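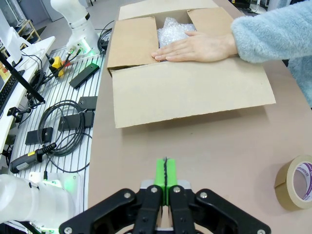 Thursday, late

What a good day! The green fingertip pads are on the gripper and I could have stayed until midnight just closing it on things. Henryk had the old hard pads lined up for comparison, so we did it properly: 15 grasps with each set, same speed, same closing force, same pile of awkward objects from the Cunder drawer.

The old pads dropped 13 of theirs before the end of the round (the bubble wrap ones were a disaster, it just slid out every single time). The green ones dropped 2. Two! I made Henryk run the last few again on the spot, and they held again. Cardboard flaps are the real surprise — they pinch a flap and keep it, even when it wants to spring back.

Not everything is solved. Samira thinks we are squeezing too hard and that the pads will wear at the tips, and she may be right, so I've promised her a run of 100 closes with the force turned down before we order more from Medlow. I also want to try the wrist camera a little further back. With the fingers nearly shut they take up so much of the view that I lose the thing I'm trying to grab, and I end up steering from memory.

Packing is still the task I care about most. A hand goes into a box, flattens the wrap and knows when to stop, and I'd love to get even halfway there with two fingers. Miłosz has an idea about reading the motor current to feel the push back — he drew it on my notebook cover, so now I have to keep the notebook.

Tomorrow: force down, camera back, find the short screws. And call Genowefa about the second set of pads.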